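Mudachセル 保守ギャラリー
Revotstead Fovside作業場/設備のページ/Mudach

はじめに

Mudachは、Fovsideの作業場に組む予定のアームと枠のセルです。このページでは、立ち上げと手入れのことを、絵と短い文で残していきます。文のほうが長くなりがちなのは、私が絵をあまり信用していないせいです。

設備紹介のページというのは、たいてい磨いた機械が正面を向いて並んでいて、読み終わっても締め付けトルクひとつ分かりません。うちの前のページもそうでした。見栄えはよかったのですが、夜中にグリッパが閉じなくなったとき、あのページを開いた人はいなかったはずです。

今のところMudachは、シミュレーション側(社内でHaoと呼んでいる環境)で配置を詰めている段階です。計算機の中では一度もボルトが緩みませんし、ケーブルも突っ張りません。それを「安定している」と報告書に書く人がいるので、この先も何度か同じ小言を書くことになると思います。

配置を決める順番

最初に枠の位置を決め、次にアームの台座、最後に指先を決めます。逆の順で始めたことが一度あり、指を先に選んだら、その指に合わせて枠を動かし、枠に合わせて台座を動かし、最後に台座が柱にぶつかりました。図面の上では当たっていませんでした。柱の巾木が図面になかったのです。

枠の位置は床の墨から測ります。壁から測りたくなりますが、Fovsideの壁は上と下で出入りがあり、どの高さで測ったかを書かないと同じ数字になりません。前任の記録には「壁から」とだけあって、高さがありません。あの記録を使うのはやめました。

Haoのほうでは、枠の原点を枠の左下の角に置いています。実機側では取付板の基準穴を原点にする習慣があり、この二つの間の変換を誰がどこに書いておくのかで少しもめました。結局、設定ファイルの先頭に書き、現場の制御盤の扉の裏にも同じものを貼ることにしました。二か所に書けば必ずどちらかが古くなる、というのが私の意見ですが、制御盤の前に端末を持ち込めない以上、紙は要ります。紙のほうには版の番号を入れ、番号が合わないときは紙を疑う、という取り決めです。

台座の固定

アームの台座は水平を出してから締めます。水準器をどこに当てるかで結果が変わるので、当てる面を決めてあります。塗装面には当てません。削り出しの面だけです。

締め付けは対角の順に、弱く一巡、規定で一巡。規定値は台座の銘板にあります。ここに値を写さないのは、写した値が独り歩きした経験があるためです。銘板を見てください。銘板が読めないなら、それは締める前に直すべき不具合です。

締めたあとに合いマークを入れます。マークの線はボルトの頭から座金を越えて台座まで引きます。頭と座金だけに引いてあるものを見かけますが、座金ごと回れば線は揃ったままです。線が揃っていて緩んでいたボルトを、私は前のセルで見つけています。

配線と取り回し

シミュレーションが黙っている最大の項目がこれです。Haoのモデルにはケーブルがありません。正確に言えば、入れる機能はあるそうですが、入れると計算が遅くなるというので切ってあります。遅くなるから切ったものの上で「干渉なし」と出ても、ケーブルについては何も言っていないのと同じです。

手首まわりの線は、各軸を端から端まで手動で送りながら、手で触って張りを確かめます。目で見て余裕があると思った線が、手首を返した途端に張ることがあります。速度は教示の最低で、もう一人が停止ボタンに手を置いていること。一人で作業しない、という規則は紙の上では立派ですが、守れるように人を割り当てないと守られません。Mudachの立ち上げ期間は、この作業の時間を予定表に先に入れてもらいました。

結束は固定側と可動側で分けます。可動側を樹脂のバンドできつく縛るのは禁止です。縛った跡が被覆に残っているものは、見た目がきれいでも交換します。もったいないという声は承知しています。線が切れて止まる時間のほうが私にはもったいないです。

指先の取り付け

指は左右で一組として扱い、片方だけの交換はしません。摩耗の進み方が左右で違うまま使うと、つかむ中心がずれ、ずれた分をソフトの補正で埋める人が現れます。補正値は消えずに残り、次に指を両方替えた人が、合うはずのものが合わないと悩むことになります。悩んだのは私です。

手順は次のとおりです。
・アームを交換姿勢へ送り、駆動を切って札を掛ける。
・開閉が残圧や保持力で動かないことを確かめる。
・古い指を外し、取付面を乾いた布で拭く。溶剤は使わない。
・新しい指を仮止めし、閉じた状態で先端の段差を見る。
・段差がなければ本締め。あればシムを足さずに、まず取付面をもう一度見る。
・札を外し、最低速度で開閉を繰り返す。
・補正値をゼロに戻してから位置を取り直す。

最後の行を飛ばす人が多いので、設定画面の交換記録は、補正値がゼロでないと閉じられないようにしてもらうつもりです。Osaze Afolabiさんに頼んであり、返事は「できるが、みんなに嫌われる」でした。嫌われてください、と返しました。

シムについて補足しておきます。段差が出たときにシムを足して合わせるのは早いですし、その場では合います。ただ、段差の原因が取付面に噛んだ切粉だった場合、切粉が潰れた翌週にはシムの分だけ狂います。道具箱にシムが入っていると使ってしまうので、指の交換の箱からは抜きました。必要なら別の棚まで取りに行ってください。

点検表のこと

Mudachの点検表は、最初の案では64項目ありました。読んでみると、同じことを違う言葉で二度聞いている行があり、見るだけで測らない行があり、「異常なきこと」という、何を異常とするのか書いていない行がありました。17項目まで減らしています。

減らすことには反対もありました。項目が多いほど安全だという考え方です。私はそう思いません。長い表は、最後の欄まで同じ筆圧で同じ角度のチェックが並ぶようになります。前のセルの表を一束めくってみると、止まっていたはずの日にも全部の欄が埋まっていました。

残した項目には、どれも数字か、触って分かる状態を書くようにしました。たとえば指の段差は爪で引っ掛かるかどうか。台座は合いマークの線がつながっているかどうか。枠は基準穴から角までの実測値。値を書く欄には前回値を印刷していません。印刷しておくと、前回値がそのまま書き写されます。

この表がうまくいくかどうかは、まだ分かりません。使い始めてもいない表です。九月に実機を据えたあと、しばらく回してから、空欄がどこに出るかを見て直します。空欄が出る項目は、測りにくいか、意味が伝わっていないかのどちらかだと考えています。

枠まわりの当たり確認

枠のまわりは、Mudachの中でいちばん当たりが心配な場所です。アームが枠に寄るときの姿勢を、Haoで22通り用意しました。用意したのはAfolabiさんで、選び方の説明もいただきましたが、正直なところ、当たらなさそうな姿勢が多いように見えます。当たらない姿勢を増やせば合格率は上がります。私が足してほしいのは、指を開いたまま手首を深く返して枠の縁に寄る姿勢で、これは2つだけ入っています。

モデルの当たり判定の形が、見た目の形と同じとは限らない点にも注意してください。画面に出ている角と、判定に使われている箱とは別物です。見た目では離れているのに判定が出ることもあれば、その逆もあります。逆のほうが怖いので、姿勢を確かめるときは判定の形を重ねて表示し、そちらを見ます。重ねずに眺めて「余裕がある」と言われても、私は記録に書きません。

ギャラリー 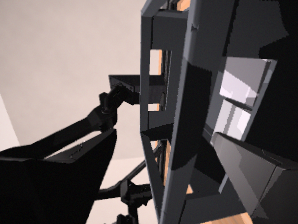 最終更新:2023年7月20日

Haoで描いたMudachの枠まわり。下の左右の隅からグリッパの指が入り、大きく傾いて見える暗い灰色の枠へ向いています。左から伸びる黒いアームの手首は、枠の左縁のところまで来ています。
右の指の先が淡い色のパネルの下端に重なって見えますが、この向きからでは隙間があるのか触れているのか読めません。距離は数値で出してください。

この絵を確認に使うときの注意

見る人がまず気にするのは右の指だと思います。私は左の、手首と枠の縁のほうを先に調べてほしいと頼んでいます。枠の左の縦材と手首の距離を、横からと上からの両方で出すこと。一方向だけの数字は受け取りません。

もうひとつ、枠の下寄りの左側に黒い関節のある機構が見えていて、斜めの細い棒が枠の後ろへ入っています。奥のものは後回しにされやすいのですが、枠の裏に回った部分は手前からの絵では分かりません。裏側の視点で同じ確認をして、記録には視点の名前まで書いてください。「確認済」とだけ書かれた記録は差し戻します。

影にも気をつけてください。枠の側面には黒く濃い影が掛かっています。描画の影は部品の輪郭とまぎらわしく、打ち合わせで影の縁を板の切り欠きだと思って話が進んだことがあります。切り欠きかどうかは、影を切った表示か、部品の一覧で確かめれば済む話です。

実機に移すときに測り直すもの

シミュレーションの値をそのまま使ってよい項目は、私の表ではひとつもありません。厳しすぎると言われます。ですが、測り直して同じ値なら、かかるのは測る手間だけです。

・枠の四隅の高さ。床は平らではありません。
・枠の倒れ。上端と下端で測り、差を記録する。
・台座から枠の基準穴までの距離。巻尺は使わない。
・指を全開にしたときの左右の先端の間隔。
・手首を返しきったときのケーブルの張り。
・非常停止を押してから動きが止まるまでの行き過ぎ量。姿勢ごとに違います。

行き過ぎ量は、Haoの中では毎回同じ値になります。毎回同じ値になる時点で疑うべきでしょう。実機では荷の有無でも変わりますから、荷を持たせた状態と空の状態で別々に取ります。枠に寄る姿勢の速度の上限は、この実測が出るまで決めません。先に決めてほしいという要望が生産の側から来ていますが、根拠のない数字を渡すと、それが上限として定着してしまいます。

記録の書き方について

調整をしたら、直した値と、直す前の値を両方書いてください。直す前の値がない記録は、戻したいときに役に立ちません。理由の欄には「ずれていたため」以外のことを書いてください。何と比べてどちらへずれていたのか、それが誰の測定なのかまであれば足ります。

名前の欄は班名でなく個人名にします。責任を問うためだと受け取る人がいますが、私が知りたいのは、あとで誰に聞けばよいかです。班名に電話はかけられません。

未解決のもの

指の取付面の清掃を毎回やるのか、交換のときだけにするのか決まっていません。Afolabiさんは交換時だけで足りるという考えで、私は半信半疑です。据え付け後に面の状態を見て決めます。

枠の固定を床のアンカーにするか、重い台に載せるかも保留です。台に載せる案は移設が楽だという理由で推されていますが、楽に動くものは動かすつもりのないときにも動きます。アンカーの図面を先に出してもらっています。

制御盤の扉の裏に貼る紙の版は、まだ初版です。原点の変換の符号に疑問が一か所あるので、確認が終わるまで紙を見て値を打ち込まないでください。

誤りに気づいた方は、Fovside作業場の保守の机に紙で置いていってください。口頭でいただいたものは私が忘れます。

設備のページへ戻る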